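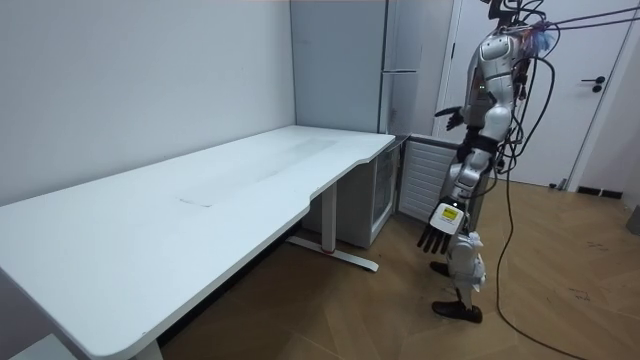 How is a narrator's exile made known to the reader in the opening chapter of a fantasy romance? Most often through a place name and a verb of returning or leaving, both given in the first page and before any other character speaks.

## 4. Exile markers in opening chapters

### 4.1 Material

The corpus holds 875 opening chapters of fantasy romance novels in English, all taken from the Gosling list of self-published titles. A chapter was admitted if it was told in the third person and if the lead character was not human. Prologues were treated as opening chapters only when they shared a lead character with the chapter that followed. Anthologies and co-written series were left out.

Each chapter was read in full by two coders, Remo Ammann and Leonie Pfister, working apart. Disagreements were passed to Bronwyn Brunton, whose reading was final. The coding sheet, known in our earlier work as the Mestell sheet, was used without change except for item 10, which had asked whether the character "belongs" in the first named setting. Coders had read that item in two ways, as a matter of law (the character is allowed to be there) and as a matter of feeling. It was split before coding began.

### 4.2 Marking

An exile marker is any phrase that places the lead character in one realm and ties the character to another. Three types were coded:

1. **Named realm.** The text gives a proper name to the place left or returned to.
2. **Bodily sign.** Wings, horns, scars or a change of shape stand for the other realm.
3. **Address.** A second character uses a title, rank or former name that the lead no longer accepts.

The coders found 1,311 markers. Named realms were the largest group and bodily signs the next. Address was the least common, and it seldom came first. When it did, the chapter nearly always opened on dialogue.

Bodily signs behaved less evenly than we had expected. In chapters about angels or demons, the sign was usually under the character's control and was hidden at some cost. In chapters about shapeshifters, it was more often a thing that happened to the character. The sheet does not separate these cases, and a later version should. We note also that a bodily sign was sometimes named once and then dropped for the rest of the chapter. Such signs were counted in full, although a reader may well give them less weight.
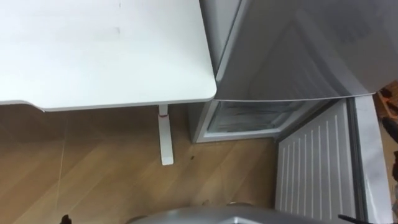 **Figure 3.** White desk and gray refrigerator, viewed from above.

### 4.3 Order of markers

Procházka's account of the "double threshold" holds that a named realm must come before a bodily sign, on the grounds that readers cannot place a wing or a horn until they know what world it comes from. Our chapters give only partial support. The order she describes is the usual one where the realm has a name known from religion or folklore. Where the name is coined, as with the city of Clolta in one long series or the drowned court of Sketano in another, the bodily sign tends to lead and the name is held back, often to the last paragraph of the scene.

One reading is that a familiar name does its work at once, while a coined name needs something to attach to. Berchtold has argued for a simpler cause: writers who coin names are more likely to begin in the middle of an action, and action favors the body. The present data cannot decide between the two. Both would predict the same order in the chapters we have, and a test would need chapters with coined names that open on a scene of rest. The corpus has too few of these for separate treatment. They are listed with the other special cases in the appendix.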